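Minutes of the Regular Monthly Meeting
Dultier Branch Library Advisory Board
October

The meeting was called to order at 6:32 p.m. in the reading room of the Dultier Branch. A quorum was present. The agenda was approved as posted.

1. Approval of prior minutes
The minutes of the September meeting were approved with one correction. Under Item 4, "Marquez Street entrance" should read "Marquez Street book return."

2. Public comment
Two residents spoke. The first asked that the branch restore evening hours on at least one weekday. The second objected to the removal of bound newspapers from the lower level and requested a list of the titles affected. Staff will provide the list at the next meeting.

3. Branch report
Circulation of print materials was slightly higher than in the same month last year. Large-print fiction continues to have the longest hold times. The Kisero reading group has moved to Saturday mornings and now has 11 regular members. The public printer on the main floor was out of service for 3 days and has been repaired.

4. Roof and drainage
The board reviewed the proposal from Udis Roofing for work above the periodicals area. Members asked whether the price included replacement of the interior ceiling tiles. It does not. A motion to request a revised proposal covering the tiles was made, seconded, and carried, with one abstention.

5. Loan periods
Staff proposed extending the loan period for new nonfiction from two weeks to three. Discussion followed on the effect this would have on holds. The proposal was tabled until hold figures for the spring are available.

6. Meeting room policy
The draft policy was read a second time. Section 2 was amended to require that outside groups return furniture to the posted layout before leaving. The fee for nonprofit groups remains unchanged. The policy was adopted as amended and takes effect at the start of next month.

7. Correspondence
A letter was received from the Marquez Street merchants regarding bicycle parking. The chair will reply.

8. Adjournment
There being no further business, the meeting was adjourned at 8:11 p.m.

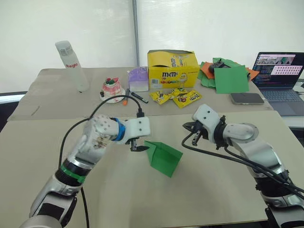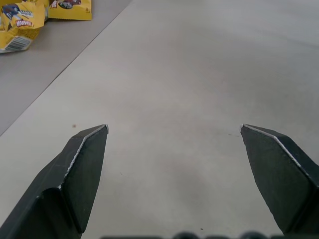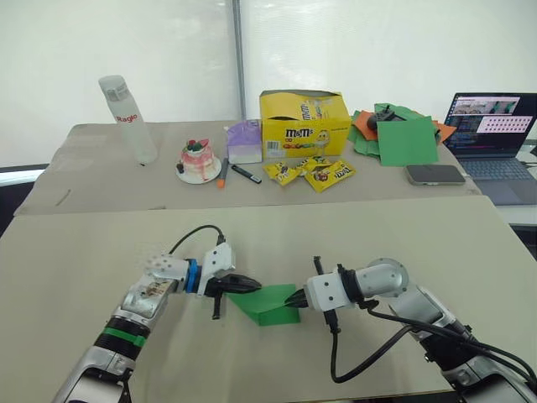 Tabletop work with grippers. The first view includes folded green paper.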